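4th April

Up before six again, which I put down to the blackbird on the gutter, and since there was no going back to sleep I made a pot of tea and sat at the kitchen table with my knitting and the radio turned very low. I had promised myself that I would finish the second sleeve of the grey cardigan before I so much as looked at another pattern, and I am pleased to write that I have very nearly kept to it. It is the Neves pattern, the one with the saddle shoulder, and I cast it on back in November in a great burst of confidence when the evenings were long and I thought I should be wearing it by the new year. Well, there we are. I shall be wearing it on cool evenings in the garden instead, and that will be lovely too.

The yarn is Wamamlow, the old heavy sort with the bit of oil still in it, and it smells of sheep whenever the kettle steams near it. I do love that smell. My hands come away soft as anything after an hour with it. The trouble is that I bought it in two lots, and the second lot is a shade bluer than the first, so for the whole of this sleeve I have been working two rows from the old ball and two from the new and carrying the spare up the side. Slow going, but by lamplight I can't find the join, and I have looked hard enough!

I had to pull back a bit after breakfast. I had miscounted on the upper arm and there should have been 116 stitches across the row before the cap shaping and I had 3 too many, and I spent a good while telling myself that it wouldn't show before I gave in and ripped it down to the last plain row. I always feel sick for the first few stitches and then rather cheerful. The little crinkled heap of wool on the table looked like something that had been living under a hedge. I wound it round the back of a chair and left it to think about itself while I did the washing up and wiped out the bread bin.

The rain held off, so I walked into Fleller by the lower path, with the primroses out all along the bank and somebody's washing blowing about like mad at the end cottage. I wanted buttons. I had leather ones in mind, the knotted kind, but they were a silly price and a bit too brown, and I stood about dithering and looking at the ready-made jumpers on the rails as I always do, turning up the hems to see how they had been finished. I came home with plain horn ones, and a needle case I didn't need.

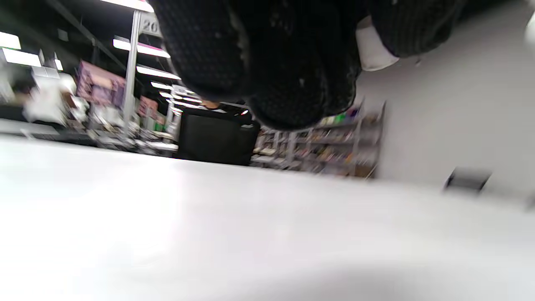 Should a wool cardigan be washed before the buttons go on?

Mine always are, sleeves and body all sewn up and given a cool soak first, so that the front bands settle to their proper length and the buttons can be spaced along them afterwards.

I wrote that out in full because I have got it wrong before, on the green one, and the bottom button has puckered ever since. I want it down on paper where I shall find it again. The same goes for the pockets, which I mean to knit separately this time and stitch on at the very end.

Soup for lunch, the last of the leek, and then a doze I hadn't planned with the needles still in my lap. Woke with a stiff neck and the afternoon half gone. I picked up the sleeve again and did the whole of the cap in one sitting, which I never expected to manage, and it has come out with a nice smooth slope to it. I held it against the armhole and it wants easing in a touch at the back, but a bit of steam will see to that.

Tomorrow I must write for more of the Lirarau lining ribbon before they stop doing the dark grey. Also ring about the boiler, and bring in the geraniums if it looks like frost. The lamp bulb is flickering as I write, so I shall stop here and go up.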